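Graver Household Tasks Kit: README

Hello, and thank you for downloading the household pack for the Graver two-arm bench. If you have only just unboxed your arms, please go through the setup booklet from Plondgate first and come back here once both hands open and close on command. Everything below assumes the bench is bolted down, the hands are gloved, and you have had at least one quiet afternoon getting used to how the arms move. There is no hurry, and the files will still be here.

I am Anas Tawfik and I look after this pack. I also answer most of the mail about it, so if something reads oddly, that is my doing and I would love to hear about it.

What is in the pack

The download holds recorded runs, the settings that go with them, and a small player that sends a run back to your own arms at whatever speed you choose. There are 16 tasks in this release. Ten of them are simple pick-and-place jobs with kitchen things, and they are where I would start, because they forgive a stand that has been put down a little crooked. The other six use both hands at once on something soft: towels, a pillowcase, a child's cardigan, that sort of thing. Those six are the reason most people write to us, and they are also where most of the grumbling comes from (some of it mine).

Each task folder has the same layout inside:

runs/ - the recordings, 50 to a task
settings/ - grip force, speed limits and start pose
views/ - video from the bench camera and from the wrist cameras
notes.txt - whatever I thought you should know, in no special order

Please do read notes.txt. I know it looks like the sort of file one skips, but it is where I put the things that cost me a whole morning to work out.

The hanger task

The folder called hanger_towel is the one we get asked about the most, so it gets its own section. You need a small tabletop clothes stand with a rod across the top, a coated hanger, and a hand towel. Any color will do for the player, although the bundled tracker was tuned on pink and takes a bit longer to settle on white or gray cloth. Put the stand between the two arms, close enough that both hands can get to the ends of the hanger without either elbow stretching out straight.

One view from the bench camera and one from the wrist:

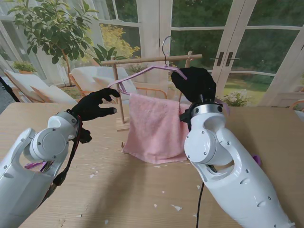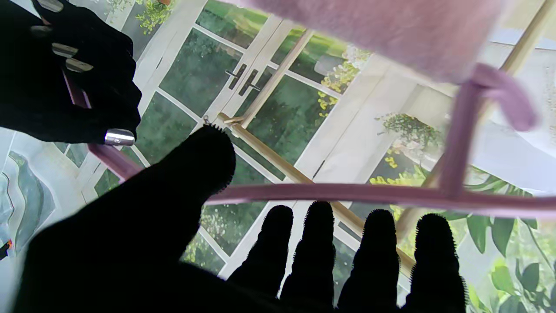 The two hands have quite different manners in this task, and the settings file treats them separately for that reason. The holding hand gets a firm grip and a slow wrist. The free hand gets a light grip and a generous speed limit, and it is allowed to give up and try again if the force reading jumps. If you swap left and right, which plenty of left-handed owners like to do, change the role line at the top of settings/hanger.cfg and leave the rest of the file alone. The player mirrors the start pose for you.

A word about towels. Thick ones are easier to hold and harder to place, and thin ones are the other way around. A fluffy towel can also fill a good part of the wrist view when the hand gets in close, and the tracker then leans on the bench camera to keep its bearings. Please don't switch the bench camera off to save disk space! I did it once, to a customer's machine no less, and I am still apologizing.

How we recorded the runs

Every run was steered by a person wearing the Serrano control gloves, with the arms following along. We kept the clumsy ones in. A run where the cloth slips and gets picked up again is marked "recovered" in the index, and a run that ended badly is marked "stopped". You can filter either kind out in the player, but if you are training a model of your own I would gently suggest keeping the recovered runs, as they seem to help more than another pile of tidy ones would. That is my opinion from the bench and I haven't got a proper study to wave at you.

The wrist video is saved exactly as it comes, with no brightening. Against a bright background the gloves go very dark and you lose nearly all the detail in the fingers. We tried correcting for it in an early build and the corrected video looked lovely to us and confused the tracker terribly, so we took the correction out again. You are welcome to brighten your own copy for viewing. Just work from a duplicate.

How it holds up

Since this page also gets read by people deciding whether to buy, I will try to be fair. The pick-and-place tasks play back nicely on a well-calibrated bench and I would hand them to a classroom without worrying. The soft tasks want patience. Expect to adjust grip force for your own cloth, expect to redo calibration if the bench has been moved, and expect the cardigan to humble you. If you want a machine that will put away the family laundry while you are out, this kit will not do it, and I would rather say so before you spend the money. If you want a friendly place to learn how two hands share a job, I think you will have a very good time with it.

Known problems

The player sometimes forgets the mirrored start pose after the computer has been asleep. Close it and open it again.
Cloth with a bold stripe can make the tracker hop from one edge to another.
Glove fibers drift into the wrist view as the gloves wear. A lint roller helps for a while, and spare gloves are sold in pairs.
Cables should have some slack at the wrist. Let them hang, but check that they can't catch on the stand when the arm comes back to its start pose.

Changes in this release, 29th June

Added the pillowcase task. Re-cut the views for hanger_towel so that both cameras begin together. Fixed the spelling of "calibration" in three places (thank you to the very kind person in Mandolska who sent a list). The next release is planned for September and should bring socks, if the socks cooperate.

Use and sharing

You may use the recordings for teaching, research and your own tinkering, and you may share them as long as this file travels along. For anything you plan to sell, write to the Plondgate desk first. Bug reports go in the tracker with your settings file attached, please, even if you are sure you never touched it.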